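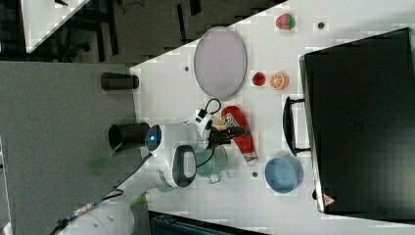

Red bottle and green mug on a white table

Come and cook with us at Stukitz

We're looking for two friendly people to help run our community lunches from May, and we'd love it if one of them were you! You'll chop, stir, wash up and (most of all) sit down and chat with the 80 or so neighbors who drop in. You don't need any kitchen training, just a kind manner and 10 hours a week to spare. The pay is modest, but lunch is always on us, and there's usually pie to take home. Write to Raffaele Costa at the Stukitz front desk by 26 Feb 2022 and tell him a bit about yourself and what you like to cook.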